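Sorter and Mender, Part-Time (Lost Property and Laundry)
Pluvholm Community Workshops

Pluvholm is a building full of people who make things and then go home without their belongings. We have a pottery, a print room, a garden, a bike shed and a kitchen, and every one of them leaks gloves. Also aprons, towels, cloths, scarves, odd socks (please don't ask the pottery) and, each April when the garden opens up again, enough knitwear to dress a football team with very uneven arms.

All of it lands on the long table in the back room. We're looking for someone to deal with the long table.

The job was done for years by Angeliki Chrysikopoulos, who has moved over to run the print room and would like people to stop bringing her single mittens. She left behind a labeling system, a good pair of scissors and a note that reads "check inside the fingers." You will come to understand the note.

What you'd be doing

Mostly, sorting. Things come in from the bins by the doors, get tipped out on the table, and need to be separated into wash, mend, return, keep for the workshops, and rag. A work glove goes in the glove drawer if it has a partner and in the waiting drawer if it doesn't. A cloth goes in the wash whatever it looks like. When the two have become attached to each other, you are the one who gets to part them.

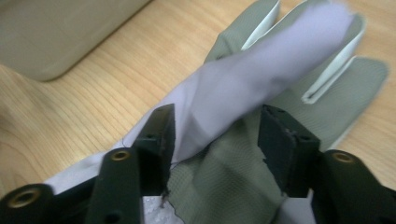

Glove, cloth, table. Two different drawers, eventually.

After sorting comes laundry. We have a Zatska washer with opinions about being overloaded, and a drying rack that takes up exactly as much of the room as you were hoping to stand in. Work gloves get turned the right way out before they go back in the drawer, linings included. It's slow, and it's a surprisingly large part of the week.

Then mending. Nothing fancy: loose seams, apron strings, a hanging loop sewn back on a towel. If you can thread a needle without swearing, good. If you can't, the back room has a door that shuts. Anything that needs a proper machine goes down the street to Türkmen, the alterations shop, and you'd walk it over and walk it back.

Finally, returns. People come to the hatch and describe their glove to you. They will say it's green. You will have several green ones to show them, and they will want to try on every one.

What we're looking for

Patience, first and last. A decent eye for color helps, as we sort the cleaning cloths by it and the kitchen gets upset when a garden one turns up by the sink. You should be comfortable on your feet for a shift, able to lift a full laundry basket, and not bothered by clay, bike grease or compost. You don't need a degree, a portfolio or a passion for textiles. We've interviewed people with a passion for textiles and they wanted to talk about looms.

Experience in a laundry, thrift store, theater wardrobe or house with teenagers is all relevant. Tell us about it.

Hours and pay

Two shifts a week, afternoons, finishing by 6 p.m. You can swap days if you tell Fotis before you do it and not after. Pay is $2000 for the season, paid in two installments, plus lunch from the kitchen on the days you're in. The lunch is good. The coffee comes out of a machine called the Unis and we'd suggest bringing your own.

The back room is on the ground floor, with step-free access from the yard. It has a window, a radio and a stool that can be raised or lowered. The table itself is staying where it is; we've tried.

How to apply

Write to Fotis Vasilakis at the front desk, by email or on paper, and keep it to a page. Tell us what you've done, which afternoons you can manage and what you would do with a perfectly good left-hand glove that has been in the waiting drawer all winter. There's no right answer to that last one, but there have been some wrong ones.

Shortlisted applicants will be asked in for a short chat and half an hour at the table, paid. Wear something you don't mind getting fluff on. If you'd like to see the room first, come to the hatch any afternoon and ring the bell, and if you've lost a glove, you may as well look for it while you're there.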